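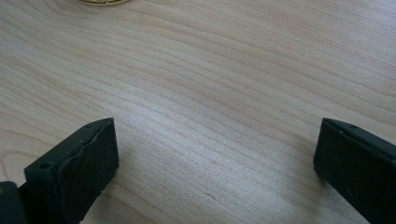 Figure 5-1. Grain on a light wood surface.

5. Care and Refinishing of the Tabletop

This section applies to all Stoswood tables supplied with an oiled wood top. Tops supplied with a lacquered finish must not be treated with oil. If the finish is not known, check the label on the underside. Oiled tops carry the code 2455 and lacquered tops carry the code 898.

Color and grain differ from one board to the next and will change with age. Pale woods become warmer in tone during the first months of use, and areas kept covered will remain lighter. Such differences are not covered by the warranty.

5.1 Daily Cleaning

1. Remove all items from the tabletop. Lift them; do not slide them.
2. Wipe off crumbs and dust with a dry, soft cloth.
3. Wipe the surface with a cloth dampened in lukewarm water and wrung out well. Follow the direction of the grain.
4. Dry the surface at once with a second cloth.

Note: A small amount of mild dish soap may be added to the water if the surface is greasy. Do not use scouring powder, bleach, ammonia or steam cleaners.

5.2 Drinks and Spills

Coffee, tea, red wine and fruit juice will stain an oiled surface if left to stand. Blot the liquid with a paper towel, working from the outside of the spill toward the middle, and then clean as described in 5.1. Use coasters under cups, mugs and glasses whenever possible. Toothpaste is sometimes recommended for removing water rings. It is a mild abrasive and will leave dull patches on an oiled top.

Caution: Do not place pots, baking dishes or irons directly on the wood. Heat marks may reach below the finish and cannot always be sanded out.

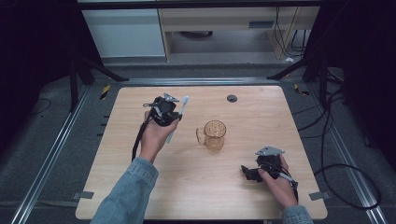
5.3 Before Refinishing

The top should be refinished when water no longer beads on the surface or when the wood feels rough after cleaning. In a household, this is usually once a year. Tables in dining rooms, classrooms and offices may need treatment more often.

The following items are required:

Briltau Clear Table Oil, 1000 ml can
Sovolmont sanding pads, fine grade
Lint-free cotton cloths
Protective gloves
A metal container with a tight lid, filled with water

Work in a well-ventilated room, away from direct sunlight and open flame. The tabletop must be completely dry. Allow it to stand overnight after the last damp cleaning.

If the top is to be taken off its base, the work must be done by 2 adults. Remove the screws as shown in Section 3 and keep them together in a bag. Removal is not required for ordinary refinishing.

5.4 Sanding

1. Cover the floor and any metal parts next to the wood with paper and masking tape.
2. Sand the whole surface lightly by hand, following the grain. Do not sand only the worn areas, as this will leave visible borders once the oil is applied.
3. Round off any raised fibers at the edges and corners with two or three light strokes.
4. Remove the dust with a vacuum cleaner and a soft brush, then wipe with a dry cloth.

Surface marks and shallow scuffs will often disappear during this step. Deeper dents can be raised before oiling by laying a damp cloth over the dent and leaving it for an hour. Repeat if necessary, and let the wood dry fully before proceeding.
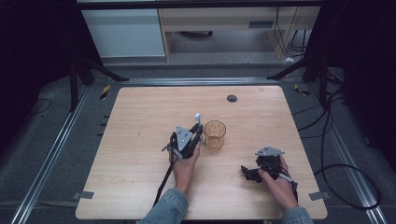

Openings and cutouts in the top require extra care, as bare wood at the edge takes up moisture quickly. Sand the inside edge by hand and apply oil with a small brush. Plastic inserts should be lifted out first and put back once the oil has hardened.

5.5 Applying the Oil

1. Stir the oil thoroughly. Do not shake the can.
2. Apply a thin, even coat with a cotton cloth.
3. Wait 15 minutes. Wipe off all oil that has not been absorbed.
4. Let the surface dry overnight and apply a second coat in the same way.

Do not use the table for 24 hours after the final coat. Avoid water on the surface for one week.

WARNING: Cloths soaked with oil can ignite on their own. Place used cloths in the water-filled metal container immediately and close the lid.

Questions about finishes may be sent to Jussara Camargo, Customer Service, Stoswood. Please state the code printed on the underside of the top.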